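Cleaning old thermal paste off a processor before refitting it?

Surow
11/17/23

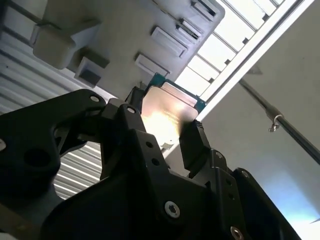 I'm rebuilding my old desktop and I'm having a brilliant time with it! It was my first proper computer, and it has been sitting under the stairs since I bought a laptop. I've got a new cooler to go on, so the old paste has to come off first, and I want to do that bit properly. I've had a go at the processor already, and with the light on it the metal top gives off a big bright shine, silvery with a bit of gold in it, and you can see the thin green border of the board around it. I'm so pleased with it! But how clean is clean enough? Does it need to be spotless, or is a faint stain all right? And what do people use for this, because I've read everything from special wipes to nail varnish remover. Also, how much new paste do I put on? Any advice welcome, I'm learning as I go and loving it.

Thirumalai Sundaram

Lovely project, and well done for asking before you put the cooler on. A faint stain is fine. What you don't want is lumps or crumbs of old paste, or fluff from whatever you wiped it with. I use isopropyl alcohol, the strongest the chemist has, and a coffee filter or a lint-free cloth. Kitchen roll will do at a pinch but it sheds. Put the alcohol on the cloth and leave the bottle well away from the board. Wipe from the edges in towards the middle so you aren't dragging paste over the sides, then turn to a clean bit of cloth and do it again. Give it a few minutes to dry.

Please skip the nail varnish remover! A lot of them have oils and perfume in, and acetone can attack plastic parts nearby.

For the new paste, a blob the size of a pea in the middle. Lower the cooler straight down and tighten the screws a little at a time, going corner to corner. Hold the chip by its edges and keep your fingers off the underneath, whether yours has pins or flat contacts. And line up the little triangle on the corner with the one on the socket before you let go of it. It should drop in with no pushing at all.

I did my first one in June last year and have done 11 since, for friends mostly. It's still my favourite part of a build.

Kulkarni

pea sized, yes. I did a cross once and it went everywhere

Prerketti

Agree with the long answer. Clean the bottom of the cooler as well if you're ever reusing one, people do the chip beautifully and forget the other half. A new one may have paste on it already from the factory, or a bit of clear film you need to peel off, so have a look before you add any more. Post some temperatures when it's running, I'd love to know how it gets on!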